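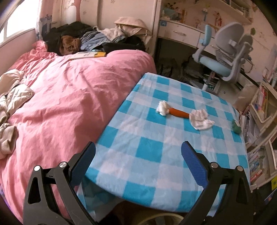 2월, 오후 2시 40분 시작. 핸드헬드 그리퍼 시연 수집, 가정집 침실 세션.
기록: Qiuyue Ren. 조작: Dehua Zou.

과제는 체크무늬 식탁보가 깔린 작은 테이블 위 물체 집기. 대상은 주황색 막대형 손잡이이고 양 끝에 흰 천과 휴지가 감겨 있음. 파지 위치는 가운데 주황색 노출부로 고정. 양 끝을 잡은 시연은 전부 별도 태그(grasp_end)로 분리하고 학습에는 넣지 않기로 함.

목표 수집량 420회, 오늘 종료 시점 유효 389회. 버린 것 중 12회는 시작 자세에서 조가 이미 테이블 가장자리 안쪽으로 들어온 경우. 시작 자세는 테이블 앞에서 조를 벌리고 정지 1초, 그다음 접근. 이 정지 구간이 없으면 Skundov 쪽 분할 스크립트가 에피소드 경계를 못 잡음.

메모
- 식탁보가 따라 올라오는 문제. 손잡이를 낮게 잡으면 패드 끝이 천을 같이 문다. 접근 높이를 손가락 한 마디쯤 올리니 빈도가 줄었음. 식탁보를 테이프로 고정하자는 의견이 있었으나 보류. 고정하면 천의 움직임이 데이터에서 사라짐.
- 오른쪽 끝에 걸친 흰 천은 들어 올릴 때 처진다. 천이 완전히 벗겨지면 실패로 표시, 처지기만 하면 성공. 기준을 중간에 바꿨으므로 앞쪽 56회는 라벨을 다시 봐야 함.
- 테이블 오른쪽의 둥근 진녹색 물체는 방해물로 그대로 둠. 위치를 바꿀 때는 회차 메모에 적을 것.
- 창으로 들어오는 빛이 4시 이후 많이 달라짐. 노출은 자동으로 두었는데 포즈 추적이 두 번 끊김. 두 번 다 분홍 이불 쪽으로 손목을 크게 돌린 직후. 이불 면에 특징점이 적은 탓으로 추정, 확인 필요.
- 그리퍼 폭 값이 완전히 닫힌 상태에서 0으로 안 돌아옴. 세션 전후로 영점을 기록해 두었으니 후처리에서 보정.

조작 속도는 Dehua가 빠른 편. Cremilda Portela의 지난 세션과 합치면 궤적 길이 분포가 둘로 갈릴 것 같음. 합치기 전에 길이를 먼저 그려 볼 것.

할 일
Yuzhen Guo: 앞쪽 회차 재라벨링, grasp_end 태그 누락 확인.
Dehua: 추적 끊긴 두 회차의 원본을 Mbwambo 서버에 올리기.
나: 부족한 회차 추가 수집. 같은 테이블, 같은 식탁보, 오전 빛으로. 책상 쪽에서 접근하는 시연도 넣을지는 Qiuyue Su와 상의 후 결정.

5시 20분 종료. 배터리 예비분 하나 남음, 충전기에 꽂아 둠.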